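Obituary and Death Notices Editor (part-time, fixed term)
Stovel Notices, Records Desk
Reference: 2775
Published: Aug 7, 2025

Stovel Notices prepares death notices, full obituaries and memorial listings for local newspapers and for families who place them directly. We are recruiting one editor to join the records desk for a fixed term of 42 weeks. The post is home-based, with a day in the office every second week.

Purpose of the post

The editor receives draft notices from funeral directors and families, checks them against the supplied particulars, edits them to house style and releases them for publication. A smaller part of the work is writing obituaries from a completed family questionnaire, normally between 300 and 900 words. The editor also handles corrections to notices already published, including those held in the online archive.

The desk released 3208 notices in the last reporting year, of which 1083 were full obituaries. The remainder were short notices, anniversary entries and acknowledgements.

Main duties

Check names, dates, places and forms of address in each notice against the order form. Where the two disagree, query the person who placed the order. Do not correct from outside sources without their written agreement.

Check that the stated age agrees with the dates of birth and death.

Edit for sense, spelling and order of relations. Survivors are listed in the order given by the family unless the order makes the relationships unclear.

Confirm service details with the funeral director before release. A notice with an unconfirmed time or place is held.

Write obituaries from the questionnaire and, where needed, one telephone call with the nominated relative. Calls are not recorded. Notes are kept for 90 days and then deleted.

Enter each notice in Vultenus, our order and archive system, with the correct category, parish or district, and maiden or former names as separate index terms.

Process corrections within one working day. Material errors are corrected in the archive and reprinted free of charge in the next available edition.

Refer any dispute between relatives to the desk manager. Editors do not decide who may place a notice.
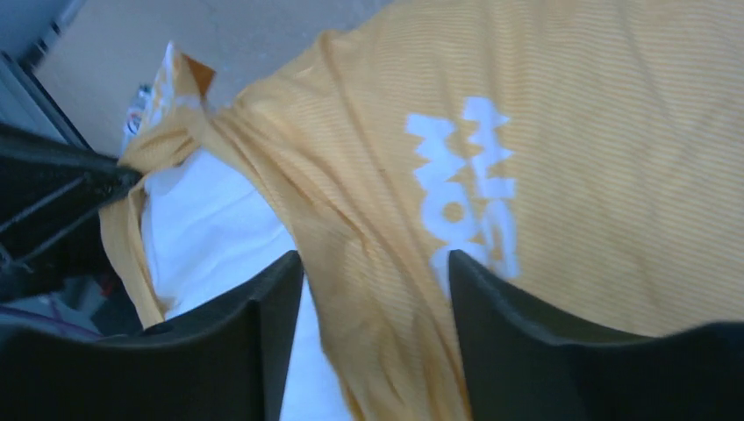
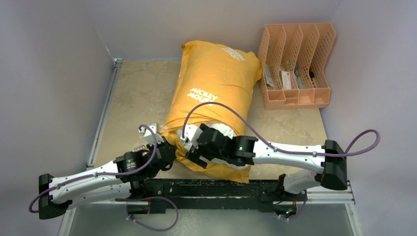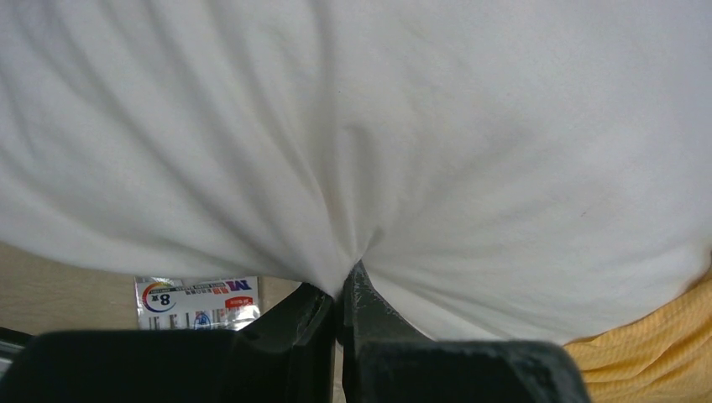
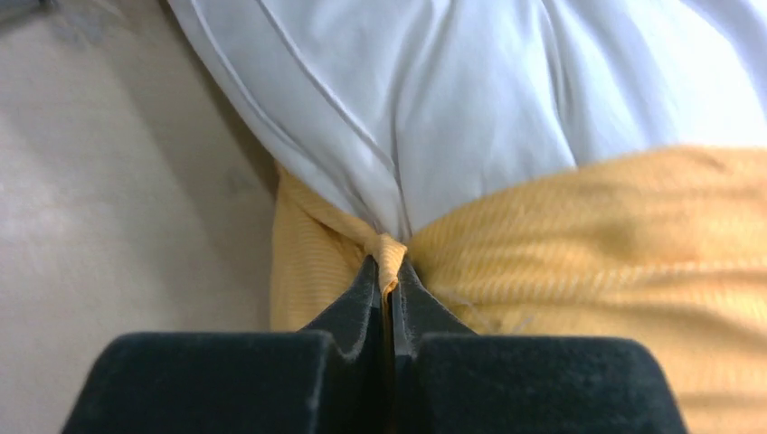
Hours and rota

The post is 24 hours a week, worked as four shifts of six hours. Morning shifts run from 7.30 to 1.30 and late shifts from 12.30 to 6.30. The daily deadline for print titles is 3 pm, and the late shift carries responsibility for anything received after noon. One Sunday shift in four is required for the Monday editions. Bank holidays are shared between the editors and paid at time and a half.

Annual leave is calculated pro rata from 28 days plus bank holidays. Leave cannot normally be taken in the two weeks after New Year, when the volume of notices is at its highest.

What we require

Experience of sub-editing, proofreading, registration work, archive work or a similar task in which small factual errors matter.

Accurate written English. You will be asked to show this in the test described below.

A steady telephone manner. Most callers have been bereaved within the past week. Some will be distressed and a few will be angry, usually over a misspelt name or a relative left out.

The ability to work from a style guide and to leave alone what the guide does not cover. Families often choose wording an editor would not, and unless it is unclear, unlawful or likely to cause harm to a living person, it stays.

A quiet room to work in and a reliable broadband connection. We supply the computer, headset and telephone line.

Useful but not required

Knowledge of naming customs outside English-language practice. We take a growing number of notices in two languages through our partner desk, Nông, which supplies Vietnamese text ready set. Editors on our side check only the English and the agreement of dates between the two versions.

Experience of indexing for family history. The archive is searched by genealogists, and indexing errors are hard to find once a notice is more than a few months old.

Prior use of Vultenus. Full training is given in the first two weeks.

Training and support

New editors shadow an experienced editor for eight shifts. For the next month all work is second-read before release. After that, full obituaries continue to be second-read and short notices are released on the editor's own check.

The subject matter is constant and some notices are hard to work on, particularly those for children. Any editor may pass a notice to a colleague without giving a reason. Confidential telephone counselling is available through Sikine, an outside provider, and we are not told who uses it.

How to apply

Send a CV of no more than two pages and a covering letter of no more than one page to the records desk, quoting reference 2775. Please do not send examples of obituaries you have written for your own relatives. Published work of any other kind may be listed in the CV, with links.

Shortlisted applicants will be sent a timed editing test to complete at home. It consists of four short notices and one questionnaire, and takes 75 minutes. The four notices contain errors of fact, arithmetic and spelling - the order forms needed to find them are included. Applicants who need extra time or a different format should say so when they apply.

Interviews are held by video and last 40 minutes. Travel is not required at any stage. The person appointed will need to show proof of the right to work in the UK before the start date.

The fixed term covers a period of leave in the existing team. A permanent post on the same desk is expected to be advertised next April, and the person appointed may apply for it in the usual way.

Applications from people seeking a job share are accepted. Both applicants should apply separately and name the other in the covering letter.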